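Sylvie Bouchard was already laughing when she picked up the phone. Her choir in Olach had just sung its first full concert, and she couldn't wait to talk about it.

"We started with six people in my kitchen," she says. "Two of them swore they couldn't sing a note - and they were wonderful!"

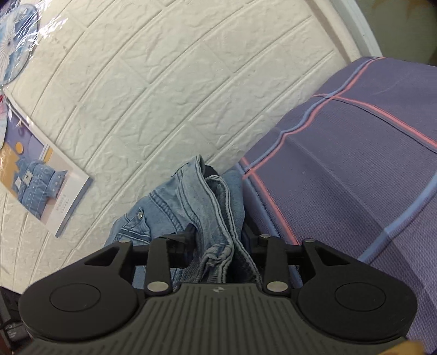 The songs are old ones from the Faltberg valley, most of them learned by ear. Bouchard grew up hearing her grandmother hum them over the dishes, and she still teaches them that way, line by line, with no sheet music.

"You get the tune wrong for two weeks and then one night it just sits there in your mouth. I love that night."
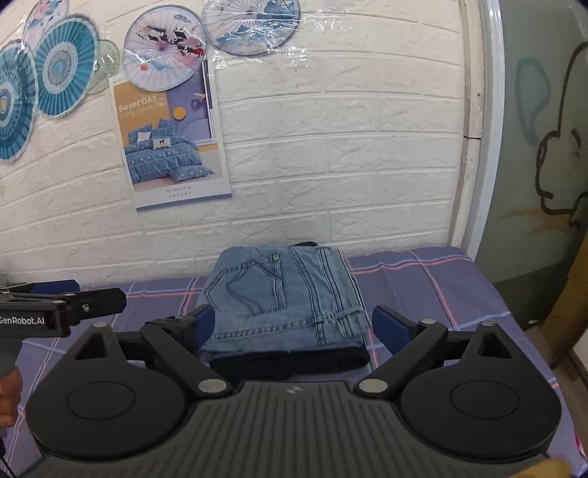 A stack of clothing.

Next up is Grirley in July, with a new alto part she's still writing.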